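Small-cabinet check, back table – my list with comments

I do this one every April, and again any time a cabinet comes back to us at Rinomley after a stay somewhere else. It takes me 14 minutes if I leave my phone in my bag (it takes a lot longer if I don't). Copy it, change it, cross half of it out, whatever works for your place!

1. Table surface
Wipe it down and run your palm over it for grit. OK. Ours is the matte dark gray kind and crumbs hide on it really well, so I use my hand more than my eyes.

2. Cartons and packaged goods
Stand each one up and look at the corners, then the sides, then find the printed panel. The tartan carton gets a pass with a note from me. There's a scuffed white corner at the top and the front has a bit of a crease and bends in near the middle, but I've written "cosmetic" for worse. The barcode side is facing out far enough to get at, so no complaint there.
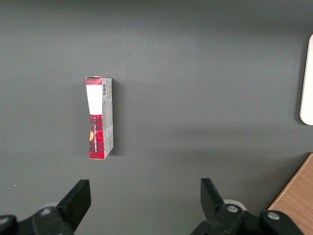
3. Cabinet, standing
Push gently on the top from each side. No rocking, OK. If yours rocks, check the table before you blame the cabinet – I once filled out a whole return slip for Omance over a folded receipt under one corner.

4. Cabinet, top and sides
Look for splits, lifted edges and rings from cups. OK. I do love that wavy grain on the oak top, and I'd be sad to see a mug mark on it, so please use a coaster.

5. Drawer, empty
Take everything out first. Everything! Then pull it all the way open and look at the bottom panel and the four walls. OK. It's a shallow drawer, so pens and batteries are fine and tall stuff isn't.

6. Drawer, slide
Open and close it ten times at normal speed. Feel for a catch near the end. Slight drag on the second pull, then fine. I've put it down as "watch" and we'll see next time.

7. Handle
Grip the bar and wiggle. Ours is the black metal one and it sticks out enough to snag a sleeve, so mind your cuffs. Tight, OK. The Clellbridge sheet wants this done every 60 days, and I think that's fair for something everybody yanks on.

8. Clearance in front
Check what's underneath and beside the drawer when it's fully out. Needs attention. The drawer corner hangs over the edge of the cream tray, and the Coca-Cola bottle is lying on its side close to the handle. Move the tray forward and stand the bottle up somewhere else. The lemon can stay where it is.

9. Tray
Empty, rim fine, a few smudges. Warm water and dish soap, nothing scratchy.

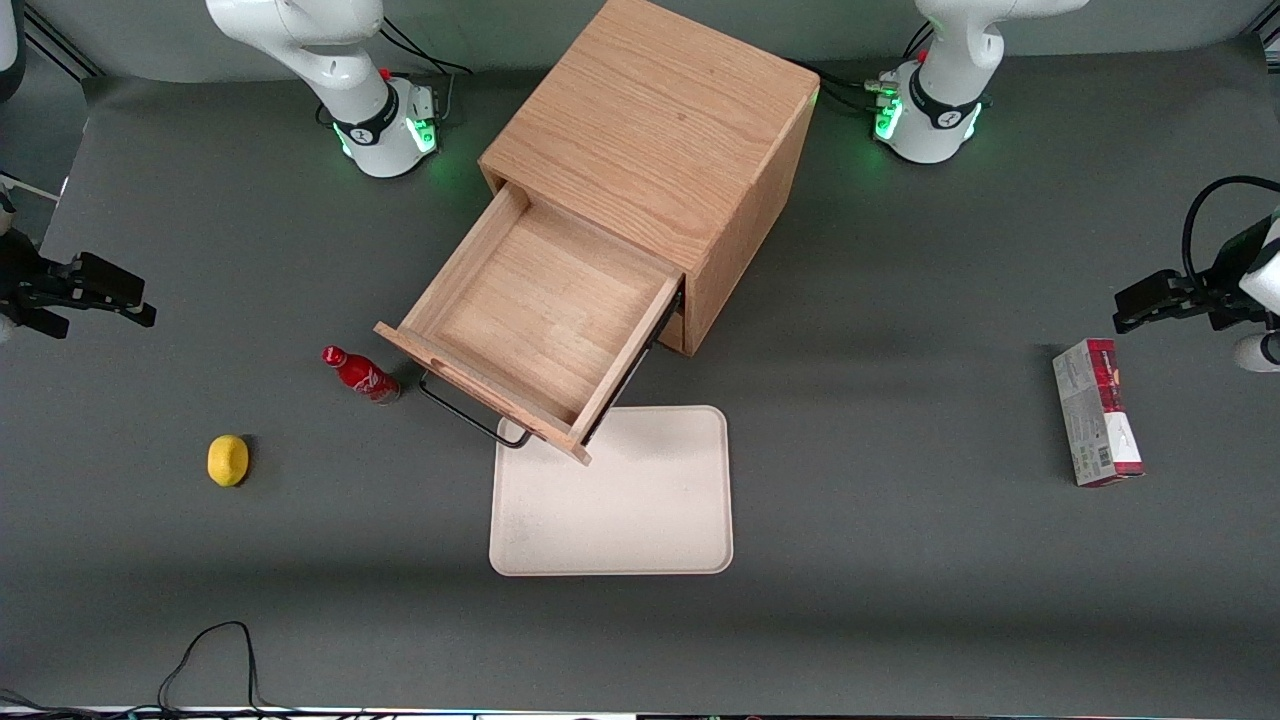

Ďurica
Rinomley, back table checks

A couple of extras that don't fit on the list. Our cabinet is number 549 in the book, so please write that at the top of your copy and not "the little oak one" (guilty). And if item 6 ever goes from "watch" to "fail", take the drawer out of use that same day and leave a note on the front – tape on the handle comes off.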